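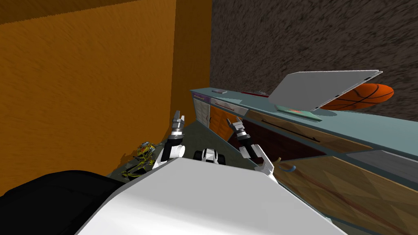 *Simulated kitchen, robot's own view. Right gripper in front of the orange cabinet doors.*

## Lab visit: Agbeko simulation group, Tuesday

Maëlle Fortin and I spent the afternoon with Kobina Nutsugah's group at Agbeko. The subject was Akar, their method for training two-arm policies entirely in rendered rooms. Each training room gets its own wall textures, cabinet colors and loose objects, drawn at random from a fixed library. The layout rules stay constant: cabinets must open, and counters must be reachable by at least one arm.

The current set holds 400 rooms. Of these, 331 passed the reachability check and are used for training. The rest are kept for debugging the generator.
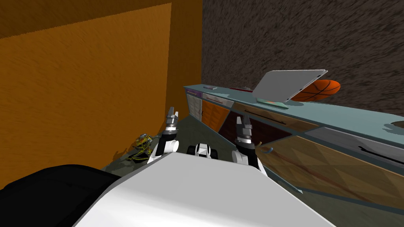
*Same room, both grippers pointing up. Laptop and basketball on the counter.*

Elikem Asante went through the main result. Policies trained with random textures were compared with policies trained in plain gray rooms, on 54 held-out rooms. The textured set did better on door opening. On drawers there was no clear difference, and Asante does not yet have an explanation. Objects on the counter are distractors for both tasks and carry no reward.

We asked about lighting. Light direction is also drawn per room, and shadow edges were the main cause of false contact predictions in an earlier version. The fix was to feed the policy 2 consecutive views in place of one. Memory use went up, and the batch size had to be cut.
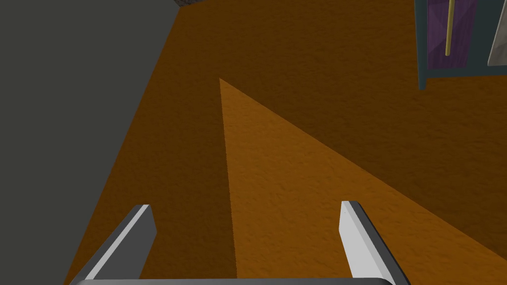 *Gripper view, fingers open, over a floor area with a hard light boundary.*

Iddrisu Zakaria maintains the gripper view. It is rendered at a lower rate than the body view, and the two streams are matched by simulation step. Dropping the gripper stream hurt handle grasps most.

Open points from our side:

- No transfer test on hardware so far. Planned for December.
- Room library license is unresolved.
- Fortin will request the drawer logs.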